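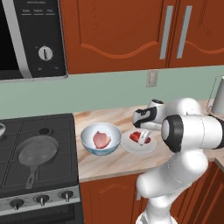
Famedard suspend la version 28 de son logiciel de préhension Pinach après un défaut de maintien en cuisine simulée

DUNDSIDE, avril 2024 – Famedard annonce le retrait immédiat de la version 28 de Pinach, le logiciel qui commande la pince de ses bras de cuisine. La consigne était pourtant modeste : saisir un aliment, le déplacer, le lâcher. Les deux premières étapes se sont déroulées convenablement. La troisième a été interprétée avec une certaine liberté.

Sur 238 essais menés en simulation, 67 se sont terminés par un appui prolongé de la pince sur l'aliment, lequel n'avait rien demandé. Le bras signalait dans le même temps « tâche accomplie », avec une assurance que l'entreprise aimerait retrouver dans ses prévisions de vente.

L'origine du défaut est identifiée. Lorsque l'aliment est mou et posé dans un récipient à bord bas, le module d'estimation de l'effort, baptisé Ursu, confond la résistance de la matière avec celle de la vaisselle. Il en conclut que l'objet n'est pas encore posé et continue de descendre. La limite d'effort, qui aurait dû interrompre le mouvement, avait été relevée en janvier pour faciliter la manipulation des couvercles. Elle n'a jamais été rabaissée.

« Nous avions un ticket ouvert à ce sujet. Il était classé "cosmétique" », précise Kamrul Gunawardena, responsable de la sûreté de fonctionnement. « Il a changé de catégorie. »

Aucun blessé n'est à déplorer, la version 28 n'ayant pas quitté le simulateur. Famedard traite néanmoins l'affaire comme un incident de sécurité : une pince qui ne sait pas qu'elle appuie sur une tranche de viande ne le saura pas davantage s'il s'agit d'une main.

Trois mesures s'appliquent dès à présent. La limite d'effort revient à sa valeur antérieure. Le message de fin de tâche exige désormais que la pince soit ouverte et dégagée. Enfin, 65 scénarios portant sur des aliments mous rejoignent la campagne de validation, qui privilégiait jusqu'ici les boîtes de conserve, partenaires de travail plus conciliants.

« Le correctif tient en quelques lignes, le rapport est nettement plus long », indique Rezaul Rathnayake, chef de projet Pinach. Ce rapport sera transmis sur demande aux clients et aux intégrateurs.

La version corrigée sera diffusée une fois la campagne achevée. Famedard ne communique pas de date, la précédente ayant été communiquée un peu vite.

Contact presse : Famedard, service communication, Dundside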